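Lettre d'août : l'abonnement « zéro tri » de Clema, on en pense quoi ?

Vous êtes plusieurs à nous avoir transmis la brochure de Clema, qui promet un bureau « définitivement rangé » contre un abonnement mensuel. Le principe : on vous envoie des boîtes, vous y mettez vos papiers, Clema les emporte, les numérise et les garde à Barkthorpe, dans son entrepôt. La brochure annonce 841 foyers conquis. Conquis depuis quand, et combien ont résilié ? Elle ne le dit pas.

J'ai lu les conditions générales jusqu'au bout, ce que je ne souhaite à personne. L'article 13 précise que la restitution des originaux est « possible sur demande motivée ». Il faut donc justifier qu'on veut récupérer son propre acte de naissance. Les frais de retour figurent dans une annexe que le service client n'a pas su me fournir.

Quant au gain de temps, je reste dubitative. Avant l'envoi, il faut retirer les agrafes, déplier les courriers et séparer les factures des contrats. Autrement dit, faire le tri. Une fois ce travail fait, une boîte ordinaire et un coin d'étagère suffisent à la plupart des ménages.
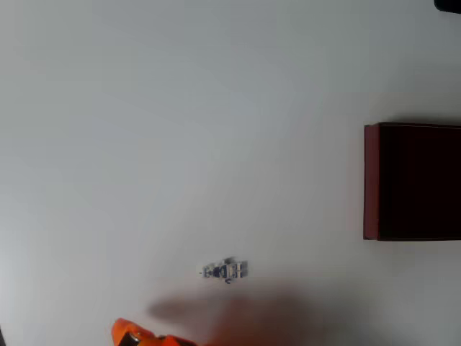

Et la concurrence ?

Mak propose une formule sans engagement, plafonnée à 3,000 pages par an. C'est plus clair sur le papier, mais la recherche par mot-clé reste une option payante, et mes essais sur des quittances un peu pâles n'ont pas donné grand-chose. Pisden, de son côté, s'arrête à 2,000 pages et renvoie tout d'office, ce qui me paraît la moindre des choses.

Pendo Laizer, lectrice de longue date, nous écrit qu'elle a testé Clema puis arrêté : « Je payais pour ne plus savoir où étaient mes papiers. » Elle attend encore une réponse à sa demande de restitution.

Si vous êtes abonné à l'un de ces services, racontez-nous, surtout si vous en êtes content. Les avis favorables reçus jusqu'ici venaient tous de parrains à la recherche de filleuls.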